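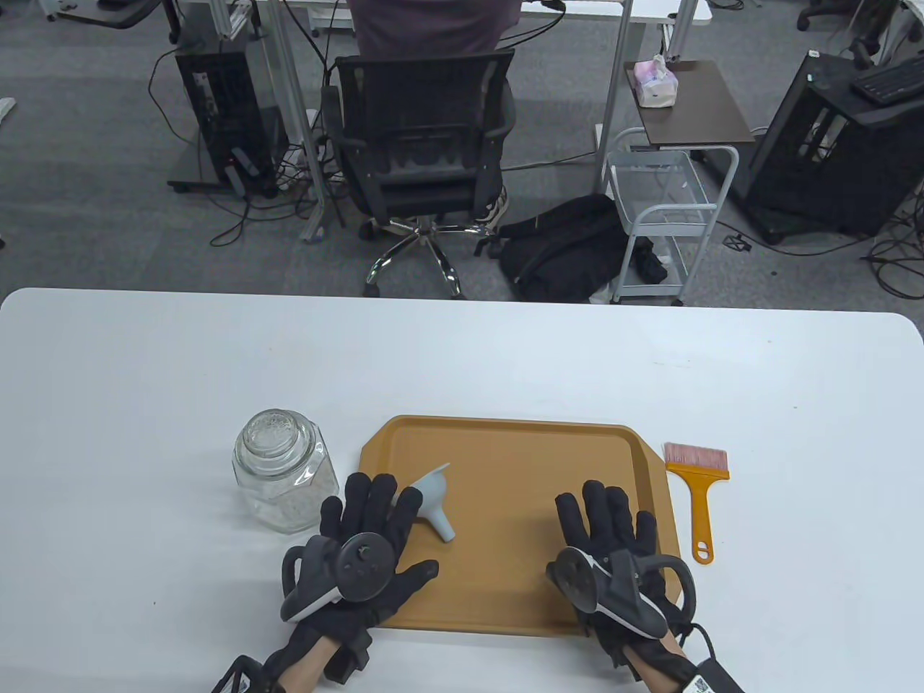 Granule spill control is the set of methods used to contain, recover and record the loss of small solid particles, such as plastic resin, desiccant beads and coarse salts, during handling. Losses are classed as primary (at the point of transfer) or secondary (from floors, drains and footwear). For bench work, a shallow tray with a raised rim and rounded corners, such as the light-brown plastic one on the white table, is the simplest form of containment. Square internal corners tend to hold fines.

The Flirnell method, named after the transfer station at Flirnell, divides a work area into zones graded by distance from the hopper. In a trial reported by Meenakshi Gautam, 849 spilled granules were released and 837 recovered, most of them in the inner zone.
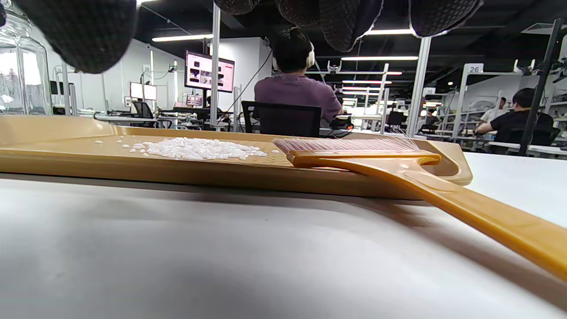 Outer zones are harder to clear - air movement and foot traffic spread particles well past the point of release. The Minow revision added drain screens and a log sheet for any loss over 50 grams. Recovered material is normally labelled by colour and kept apart from virgin stock until it has been sieved.

See also: Bulk handling; Prastaletti screen; Sieve analysis

Last edited 15 Aug 2018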